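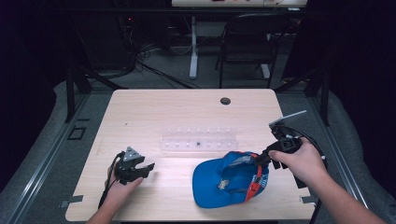
6. Setting up and checking the hand-held grippers

This section covers the two hand-held grippers in the Cladon bench kit, from first plug-in to the first set of recordings you should keep. It assumes the frame is square and the tabletop is clipped down (section 5). Allow an evening. The kit leaflet says ten minutes, and I have never seen anyone do it in ten minutes.

Before you start

You need both grippers with their cables, the Irden logger, a steel rule, masking tape, a soft hat or cloth, and one rigid object with holes or slots in it. A drying rack will do.

CAUTION: Unplug the arm, if your build has one, before handling the grippers. The software has a "hold" button that is supposed to keep the arm still. Do not trust it. Pull the plug.

6.1 Connecting

1. Switch the logger off.

2. Plug the left gripper into port A and the right gripper into port B. The logger will accept them the other way around without complaint and will mirror everything you record.

3. Lead each cable away from the middle of the table and leave enough slack to reach the far edge. Tape it once, near the table's edge. Do not tape it to the rail.

4. Switch the logger on and wait for both lights. If only one comes on, reseat that plug and start again from step 1.

Note: The leaflet claims the ports are "hot-swappable." Mine were, until they weren't. Power down first.

6.2 Setting the jaw zero

1. Close the left jaws fully and hold them closed.

2. Choose Zero > Left and keep holding until the number stops moving.

3. Open the jaws fully. The reading should be 1000. Anything between 990 and 1010 is usable.

4. Close them again. If the reading does not come back to zero, repeat from step 1. If it fails a third time, the jaw screw is loose. Tighten it a quarter turn.

5. Do the same on the right.

CAUTION: The jaws close harder than they look. Keep your free fingers and any loose sleeves out of the way.

The menu also offers "Auto Zero." I tried it on several units and got a different answer each time, so I can't recommend it. Rimkutė, the add-on that promises to correct the drift in software, did improve the graph. It made no difference to where the jaws really were when I put a rule against them.

6.3 Checking the grip

Use the soft object first. Soft things show up bad settings that a wooden block will hide.

1. Lay a baseball cap or folded cloth on the table within easy reach of both hands.

2. Bring one gripper down over the edge and close it slowly. Stop when the fabric starts to pinch.

3. Lift it 70 mm, count to three, and put it down.

4. Repeat with the other gripper, then with both together.

5. Swap to the rigid object and repeat. Lift from the ends, not from any thin pegs.

Watch the trace while you do this. You want a clean step down as the jaws close and a flat line while you hold. A sawtooth usually means the cable is tugging. Go back to 6.1 step 3 before you start changing settings.

6.4 Recording a test set

1. Name the session. Do not accept the default name, which is reused after a restart and will overwrite the old file.

2. Record twenty short lifts with the soft object and twenty with the rigid one. Return your hands to the same starting place each time.

3. Play back the first and last of each group. If the last one has shifted against the first, the zero has drifted and the set is no good. Delete it.

Error 1391 during recording means the logger has lost time with one gripper. The leaflet says the file can be repaired. Gunārs Sakalauskas, who built the same kit from the Tastness plans, repaired one and spent most of October working out why his arm reached left of everything. Throw the file away and record it again.

Note on how much this buys you: the box talks about teaching a new task from a handful of demonstrations. On my bench a handful got me an arm that could fold one particular cloth in one particular spot. Plan on recording far more than you are told to, and check the zero each time you sit down.

When both test groups play back without drift, go on to section 7, Mounting the arm.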